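# Two weeks with the Kallio hand kit

I've wanted one of these since June, when Ishbel Baxter let me have a go on hers, and now I've got my own! The Kallio is a hand-held gripper kit from Wallholm: you squeeze, the two fingers close, and you end up with recordings of a job done the way a robot would have to do it. Mine cost 1,431 with the spare fingers, and the plain set is a bit less.

Putting it together took me an evening — most of that was me reading the wrong page of the manual. The squeeze is lovely and light, and after 20 goes at a tea towel my wrist was still happy, which I can't say for the old Jornden I used before. The software is plainer than I'd like (why are the save and delete buttons side by side?) but it starts quickly and hasn't crashed on me once.

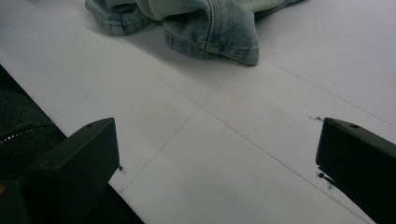
Folding is what I bought it for, and denim is my favourite test so far. It's thick, it springs back, and it won't stay where you put it. With the fingers wide open there's plenty of room between them, but look at the hem with its double row of stitching, all ridged and wavy — that's the bit I aim for, as it gives the tips something to hold. Thin cotton is harder, and I'm still working on my approach angle.

I'm hoping to reach almost 1,000 recordings before I swap to the spare fingers. Eilidh Rennie wants to try it on socks next!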